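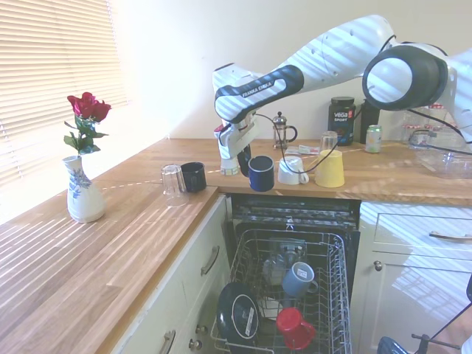
Surely a tin of soup can't be that salty if it doesn't taste salty, one reply to the September newsletter went, and anyway I never touch the salt shaker so I must be fine.

Well, I used to say exactly the same thing! I haven't had a salt shaker on the table for years and I was pretty smug about it. Then I spent a week writing down the sodium in everything I ate, just off the backs of the packets, and my worst day came to about 3000 milligrams. I'd been aiming for under 2000. And that was a day with no chips, no takeaway, nothing I'd have called naughty.

So where was it all coming from? Mostly bread, cheese and sauces. Two slices of toast with spread, then a ham and cheese sandwich at lunch, then a stir-fry with a good slosh of soy sauce (I don't measure, I just tip the bottle, which was a big part of my problem). The soup I had on the Penry trip was over 1000 milligrams for the tin, and yes, the label called it two serves, but who eats half a tin of soup?

The trick I've learned is to ignore the "per serve" column and look at the "per 100 g" one, so you can compare one brand with another. I did it with tinned tomatoes at the shops in Dramham and the difference was huge. One had nearly no sodium in it, and the one beside it on the shelf had salt added and cost 59 cents more. I stood there for ages. People had to go around me.
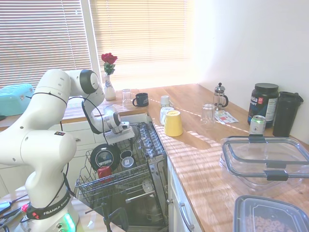 Cups in the top rack of the dishwasher.

Things I've changed so far. I buy the no-added-salt beans and tomatoes and I rinse the ordinary ones if that's all they have. I put soy sauce in with a teaspoon. Ham is now a once-a-week thing and I have egg or leftover chicken in my sandwich the rest of the time. Lemon juice helps a lot, and so does vinegar, and I've gone a bit mad with smoked paprika (it's lovely on roast pumpkin, and on nearly everything else I've tried it on).

I won't pretend it tasted great at first. The first week or two everything was flat, the porridge especially, and I nearly gave in over a boiled egg. After that I got used to it, and when I had my old favourite soup again it was so salty I couldn't finish the bowl. I've still got four tins of it in the cupboard if anybody wants them.

I haven't cracked cheese. I love cheese. I've swapped some of it for ricotta, which is usually a lot lower, but you can't put ricotta on a cracker and feel the same about life.

One warning: some of the reduced-salt products use potassium instead, and that doesn't suit everyone, so if you have kidney trouble or take blood pressure tablets please ask your doctor or pharmacist before you switch.

If you've got a good low-salt gravy, send it in. Mine is still terrible.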